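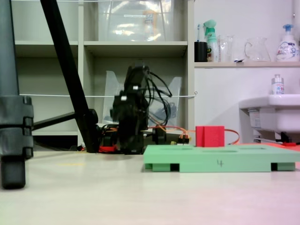

Teaching by Hand: Project Report
Gisela Harms and Morenike Okeke
January 3, 2026

1. Aim
We wanted to find out whether a small robot arm could learn to lift a foam cube off a tray and put it down on the floor, using only examples given by a person. We compared two ways of giving them: moving the arm by hand with the motors slack, and steering it from a second arm – the leader – through the Parach software.

2. Method
Each of us recorded 30 examples, 60 in all, split evenly between the two ways. The cube is red and starts on the back edge of the green tray marked 4. We trained one model on each set and gave each model 23 tries.

3. Results
The model trained on remote control examples moved the cube in 19 tries. The hand-guided one managed 9. Most of its failures came at the grip, where the fingers closed too early.

4. Problems
Moving the arm by hand meant our own hands were often in the camera's view, and we think the model picked up on them. Cables also pulled on the base in December, and we had to record one session again.

5. Next steps
Morenike will repeat the hand-guided set with a longer handle. Gisela will try a second cube position.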